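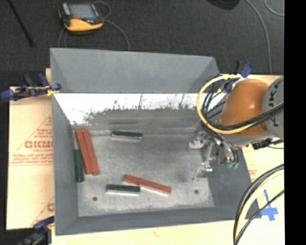
Sorting and storing offcuts in open bins

Workshop notes, Jul 20, 2025

An open-topped bin is the quickest way to keep short lengths and blocks off the bench. It is also the quickest way to lose track of them. The notes below apply to rigid bins with sloping sides, grey or otherwise, used for painted or coloured pieces that are taken out again often.

Choice of bin

Sloping sides let pieces slide towards the floor of the bin and make the corners easier to reach into. The loss of floor area is small in a wide bin and considerable in a narrow one. Pale or mid-grey interiors are best for finding things, as red and dark green both show up well against them. Black bins hide dark green almost completely under a single lamp.

The Prindeck bins in this workshop were bought in January. The Fasora type is deeper but has a lip that catches the knuckles.

Holes in the floor

Small round holes in a bin floor should be left open unless fine material is being kept. They let sawdust through and give water somewhere to go after washing. Before use, stand the bin on a sheet of paper and check that nothing you want to keep can fall through. Screws and panel pins belong in a lidded tin.

Loading

Keep to a single layer where pieces are used daily. Long blocks laid side by side with a thin gap between them can be lifted singly – blocks pushed hard against the wall cannot, and need to be tipped out with a fingertip at one end. Leave a finger's width along each side.

Do not mix lengths that differ by only a few millimetres. Mark the end grain of timber pieces in pencil, or put a colour on one face only and leave the edges pale. The pale edge then shows which way up the piece is lying.

A bin 613 mm long will take most shelf offcuts flat. Anything longer goes in the upright rack.

Glare

Smooth plastic walls reflect overhead light as a white band, and small marks on the wall are hard to judge within it. Move the lamp to one side, or rub the wall lightly with a fine abrasive pad. The finish will be duller afterwards and cannot be brought back.

Cleaning

Scuffs and cloudy patches on the floor of a bin are wear and do not affect its use. Dark smudges usually come off with warm water and a little washing-up liquid. For paint rubbed off the blocks, use a plastic scraper held flat, then a damp cloth. Solvents soften some plastics, so test under the base first. Dry the bin fully before refilling – painted pieces stick to a damp floor and leave marks.

Under the bin

Cover the bench with paper where a bin is slid about. Grit trapped beneath the base will score pale wood in a few passes. Kovács roll paper is sold in 8 m lengths and is heavy enough; newspaper tears. Change it when it creases.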